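Commonplace book

A commonplace book is a notebook in which a reader copies out passages worth keeping: lines from novels, bits of poetry, recipes, sermons, jokes, medical tips, overheard remarks and the reader's own thoughts about all of them. It differs from a diary in that it isn't tied to the events of the day, and it differs from a scrapbook in that most of what goes into it is written by hand. The habit is very old, it has gone in and out of fashion many times, and it remains one of the most rewarding things a person can do with a shelf of books and a cheap pen.

Name

The word "commonplace" comes from the Latin locus communis, itself a rendering of a Greek term for a general theme or argument that a speaker could use in many different speeches. Students of rhetoric were taught to gather such material in advance and sort it by topic, so that a good line on courage or old age would be ready when it was needed. Only later did "commonplace" pick up its everyday sense of something ordinary, a funny fate for a word that once pointed to the very best bits of a person's reading!

History

Roman writers already recommended keeping notes on one's reading, and Seneca compared the reader to a bee, moving from flower to flower and turning what it collects into honey. That image stuck. It was repeated by teachers and essayists for centuries, often by people who had found it in somebody else's commonplace book.

The great age of the form began in the Renaissance. Printing put far more books into circulation than any reader could hope to remember, and paper was becoming easier to get. Erasmus gave detailed advice on how to lay out the headings, and schoolboys across Europe were set to work filling their own pages. In Italy a looser cousin, the zibaldone, had been kept by merchants and other townspeople since the late Middle Ages. A zibaldone might hold a prayer, a table of exchange rates, a love poem and a sketch of a ship within a few leaves of one another, and surviving examples are a delight to browse.

John Locke published a method of indexing that became hugely popular. Instead of setting aside pages for each topic beforehand, which left some sections bursting and others bare, Locke filled his book in order and kept a short index at the front, with headings sorted by first letter and first vowel. Printers were soon selling blank books with the index grid already in place. Later keepers of commonplace books include Thomas Jefferson, Virginia Woolf and W. H. Auden, whose own selection was published under the title A Certain World.
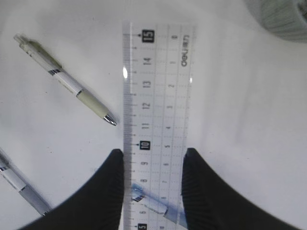
Layout and method

Modern keepers tend to fall into two camps. The first writes everything down in the order it is met, with the author and title beside each passage, and trusts to an index or to memory. The second divides the book by theme from the start. Both camps are fiercely loyal to their way of working, and both have filled wonderful books.

A layout often taught in reading groups is the Skoltalum page, named for the small press that first sold notebooks printed with it. The wide column holds the quotation, copied word for word. A narrow column on the outer side is left blank at first and filled in later, sometimes years later, with second thoughts, cross-references and the occasional "no, I was wrong about this." The gap in time is the whole pleasure of it. Readers who return to an early volume get to argue with a younger self, and that younger self is usually better company than expected.

The Jindent system works with loose cards in place of a bound book. Each passage gets its own card, with a keyword in the top corner, and the cards can be shuffled, spread across a table and put in a new order. Fans of the system like the surprise of seeing two unrelated authors land side by side. Its weak point is obvious to anyone who has ever dropped the box.

Some habits are shared by nearly everyone. The source is written down at once, with a page number. Long passages are trimmed, with the cut marked. The reader's own comments are kept apart from the quoted words by a different ink, a bracket or a change of margin, so that ten years on it is still clear who said what.

In schools and reading groups

Commonplace books have made a happy return to classrooms and libraries. The Cestport reading circle asks its members to bring 2 passages to each meeting and read them aloud before any discussion begins. It started with 16 members and a single shared volume, and by the time of its tenth notebook the group had copied out more than 2000 entries. Its yearly exchange, held each March, invites readers to swap books for one evening and add a line to a stranger's pages.

The Chaiyaporn notebook, a blank book made for younger readers, takes a gentler approach. It has 40 leaves and no headings at all, with plenty of room for drawings, song lyrics and words that simply sound good. Teachers who use it report that pupils who dislike book reports will happily copy a paragraph they love, and will then explain, at length, why they chose it.

Digital forms

Notes apps, highlighting tools on e-readers and personal websites have all been put to use as commonplace books. They are searchable and hard to fill up, and a passage can be saved in a second or two. Many readers still prefer to copy by hand, at least for the lines they care about most. Writing a sentence out slowly draws attention to its rhythm and punctuation, and to the small choices that a highlighter slides right over. A fair number of people do both, gathering on a screen during the week and copying the keepers onto paper later.

See also

Zibaldone
Florilegium
Miscellany
Marginalia
Reading journal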